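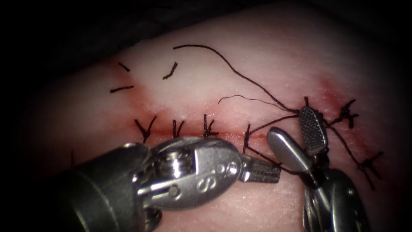

Kálmán Lakatos reckoned, when he read our first draft, that we were reviewing the sales brochure and had forgotten the kit, and would we please say what it's like to sit down and sew with the thing. Fair enough. So this section is the long answer, and I've left the numbers until Section 5 where they can't bore anyone.

Figure 3. Interrupted sutures along a closed incision, Rurer kit, both arms in use. Black thread; the next stitch has not yet been tied.

4.2 Working with the Rurer kit

We had the Rurer suturing kit on loan from Timau, who sell it to teaching labs as a bolt-on for a pair of arms you already own. You get two instruments, the drive boxes, a control licence and a printed handbook (which is good, by the way, much better than the online one). Setting up took me 11 hours spread over a couple of days, and I'd put most of that down to my own fumbling with the cable tension. Timau's people talked me through it on the phone and were very patient about it!

Once it's running, the first thing you notice is how little room there is. The two tools have to meet over the stitch, pass the thread between them and get out of each other's way, all without dragging on the knots you've already tied. In Figure 3 the thread is stretched between the two tools and there's a good long length of it still looping over the tissue. I like a long tail, and the handbook doesn't. It wants you to trim to 70 mm before you start each knot, and I'll grudgingly admit my knots got tidier when I did as I was told, though I also ran through thread at a silly rate.

The jaws are where I'd spend my praise. Grip on fine thread is firm, and I could let go and re-grip without chasing the end about for ages, which was my great misery with the Peltley set we reviewed last March. The wrist is lovely too, quick to turn and with hardly any slack in it. What I didn't get on with was the closing force setting. It's a single slider for both arms, and I wanted a light touch on one side and a proper pinch on the other. You can get round it by editing the settings file (the handbook tells you how, in an appendix), but at this price I'd rather have had two sliders.

Cut ends are a nuisance as well. They lie about on the surface as in the figure, and the kit has no tidy way of picking them up, so I stopped every so often and did it with tweezers. Bárány, the older system in our lab, comes with a small suction line for this, and I missed it more than I'd expected to.

On upkeep, Timau quote up to 300 knots before the cables want changing. We only tied 32 for this review, so I can't tell you whether that holds, and I'd treat it as their figure until somebody has worn a set out. Swapping an instrument is easy enough, a twist and a click, and then the software asks you to run the homing routine again before it'll let you move anything.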